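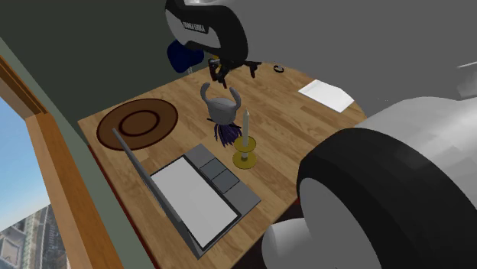
Chapter 10
Shared Desks: Automation in the Small Office

Most accounts of workplace automation begin on the factory floor. This chapter begins in the office, where tasks are short, objects vary, and the layout of a desk changes several times a day. Planning for such a workplace is usually done in simulation before any equipment is installed.

The running case is Zollholm, a records firm with 38 employees at its Jirnden branch. Management proposed that a robot take over desk clearing and the movement of paper between workstations. A task inventory listed 368 separate handling actions. Few of them appeared in any job description.

Section 2 treats the inventory in detail. For now, note three terms. A transferred task passes to the machine in full. A residual task stays with the employee, often in altered form. An induced task did not exist before the machine arrived; resetting a stopped arm belongs to this group. At Jirnden, clerks kept personal items on their desks, and deciding which of these the robot could move became an induced task with no assigned owner.

Induced tasks are often left out of cost estimates. They also affect grading and pay, as the comparison with the Plulldale branch will show. Students should read the inventory table before attempting the exercises.

2 comments

Share

pattina_reader: Is the inventory table in the print edition? My copy goes straight to the exercises.

deskclerk38: We had the same problem with personal items. It was settled in September by giving each clerk a shelf.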